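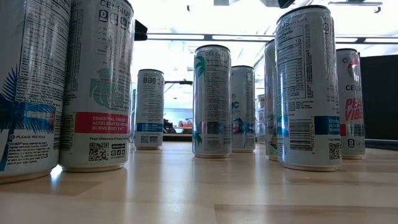 Category: Kitchen & Bar > Beverage Coolers > Setup

4. Loading the Stevo cooler

4.1 Let the cabinet stand upright for 11 hours before connecting power.

4.2 Set the thermostat dial to 3. Close the door and run the unit empty until the green lamp stays lit.

4.3 Bring the cans to room temperature and wipe the bases. Slim cans go on the upper shelves only.

NOTE: Shelf clips are rated for 30 lb each.

4.4 Load from the back, pull tabs up. Leave a finger's width between the cans and the rear wall.

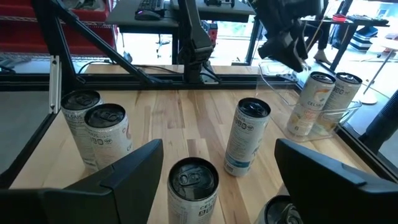 4.5 Close the door and check the gasket on all sides.

CAUTION: Do not block the rear vent. Do not store cans in the freezer tray. Frozen cans can burst.

4.6 Wait overnight before adjusting the dial.

Related items
Stevo door gasket, part 698
Replacing the shelf clips
Delloler drip tray: cleaning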